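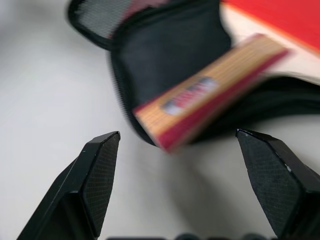
Should Your School Buy a Robot Arm?

A page for kids who like to check the price tag

Lots of schools are thinking about getting a robot arm. Maybe yours is too. The ads make it look easy. You open the box, plug it in, and the robot packs up the sports gear while everyone claps. Before you believe that, read on.

How much does a robot cost?

Let's make up a shopping trip. There is a small arm called the Titano, and the price on the web page is $1,060. That sounds like a lot, but a school could save up for it with a few bake sales.

Now look at the small print. The gripper is the part that grabs things, like a hand with two fingers. The Titano comes without one! The gripper that fits it is made by Gatska and costs $501 more. So now you are at $1,561, and you haven't picked up a single thing.

Then come the bits that are easy to forget. You need a strong table. You need a computer to tell the arm what to do. Many arms use a camera as well. You may need new pads for the fingers when the old ones wear smooth. Someone has to learn how to run it, and that takes time. Grown-ups get paid for their time, so time goes in the budget too.

What is a budget?

A budget is a plan for money. You write down what you have and what you want to spend. A good budget has a line for surprises. If a seller tells you there won't be any surprises, put in two lines.

What is the job?

Start with this question, and be picky about the answer. "Helping out" is no good. "Putting the table tennis paddle in its case" is a real job, and you can test it.

It is also harder than it sounds. A paddle is flat at one end and has a handle at the other. The robot has to find the handle and hold it at a good angle. If it squeezes in the wrong place, the paddle can twist or slip. The case is a bigger headache. Soft cloth bends and folds, so it may not be the same shape each time. And a zipper is fiddly even for your own fingers.

You can probably put a paddle away before you finish reading this line. So ask why you want a robot to do it. "We want to learn how robots work" is a fine reason. "It will save us time" needs proof.

What about videos?

Be careful with videos. A seller can film a robot many times and show you only the best try. The video might be sped up as well. When a company called Pomare says its arm "can pack any bag," ask these things:

Which bags did you try?
How many times did it drop something?
Did a person help?
Can we bring our own bag and watch?

If they don't want you to bring your own bag, that tells you something.

Try the sums yourself

Say the Prananeck Club rents an arm for $9 a day. They use it for 7 days. 9 times 7 is 63, so they spend $63. Buying the Titano and its gripper would cost $1,561. If the club gets bored after a week, which choice was better?

Now suppose they use it every school day for a year. Does your answer change? What else would you want to know? (Hint: who pays if it breaks while it is rented?)

Before anyone spends money

Write down the one job you want done.
Find the full price, with the gripper and the other parts.
Ask how long the repairs take and where you have to send it.
Ask what happens when the company stops making spare parts.
Do the job by hand and time it with a clock.
See the robot do the same job, with your things, more than once.

Some schools will do all this and still want the robot. Fine! Just wait until May before you decide, and see if you still want it then.

Page last checked 8th November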